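Savcombe will start collecting plastic bottles separately from other household recycling in July, the town said. The service covers nearly 3,000 homes, and each will get a 40-gallon bin. Caps can stay on.

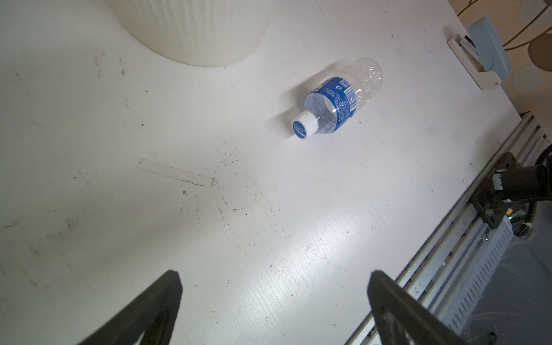
*A plastic drink bottle with its cap and label on.*

Pickup starts at 7 a.m. on the Moya side of town. Homes in Ballness keep their present schedule until the fall. Bulky waste, including rolls of old wallpaper, still goes to the Wivura Road drop-off site.
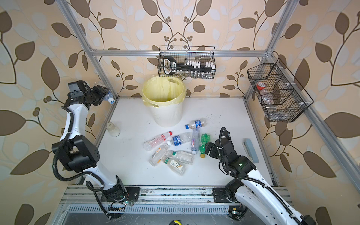
*Leaf-and-berry wallpaper behind a work table.*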